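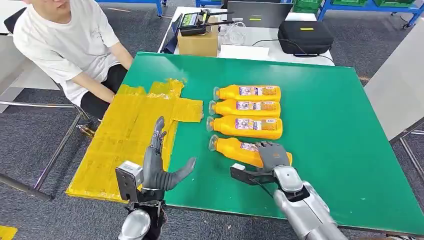
*Orange bottles on the green top, necks towards the yellow tape.*

**Ticket 102: labels creasing, bottles on bench 3**
Raised by: Yaa Aryee, Onmont
Date: 27 April 2021
Status: open

Fault: wrap label wrinkles where it goes round the curve of the bottle. Reported on Cirkow stock, batch 85. Affects orange and yellow.

Checked first: bench level, label roll, storage. No fault found.

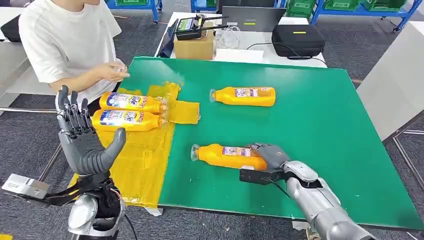 *Yellow bottles, two on the yellow sheet and two on the green mat.*

Laid bottles on their sides and turned each one by hand. Yellow sheet kept under part of the row to stop rolling. Works, but the sheet creases and needs flattening between rows.
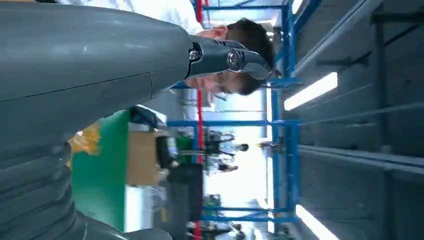

Overhead lights left on throughout. Glare on the plastic makes small creases hard to judge, so run a thumb along the label edge as well.

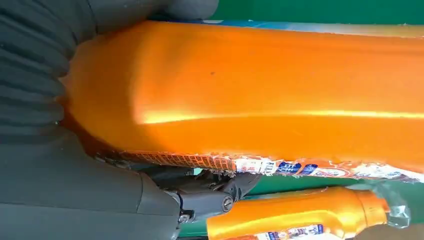
Fine print is the worst place for it. Batch 89 from Gyamfi requested for comparison. Do not relabel batch 85 until that has been checked.

Next: Flistavico to confirm label stock width. Tape on bench 3 stays down.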